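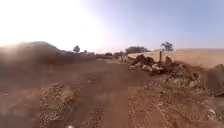

About us

Cunadell tests machines that are sold, or about to be sold, as able to do chores. We cover domestic work (laundry, dishes, floors, tidying) and light shop-floor work (bin picking, shelf filling, sweeping, moving stock between rooms and across yards). We do not build machines and we take no commission on sales.

The company was set up by Gareth Fothergill, formerly a maintenance engineer in a packaging plant. He remains technical director.

What we test

Each machine is given a task sheet written for a person doing the same job. A run counts as complete when the task is finished without a hand on the machine or its controls. Stoppages are logged by cause: grasp, navigation, perception, power or software. A run that needs help is recorded as assisted and scored separately.

By January 2019 we had logged 2725 runs, of which 1449 were complete. Most of the complete runs were floor cleaning and point-to-point carrying on level indoor surfaces. Folding mixed laundry remains our weakest category, with 86 complete runs, nearly all of them towels.

Outdoor carrying is a separate category. Uneven ground, stones at the side of a track and a low sun all affect navigation, and indoor results should not be used to predict outdoor ones.

Our present view

Machines can do single chores in prepared rooms. They cannot yet be given a house or a stockroom and left to it. Changing from one task to another still takes a person in most cases, and set-up time is often longer than the chore. We publish set-up time with every result.

Methods and partners

Task sheets are revised each May. Mundano supplies household test items, and Multisura calibrates our timing and force equipment. The Ristić protocol is used for grasp scoring, with 3 attempts allowed per object.

Reports are sold singly or by annual subscription. Manufacturers may comment on a draft but may not alter the scores.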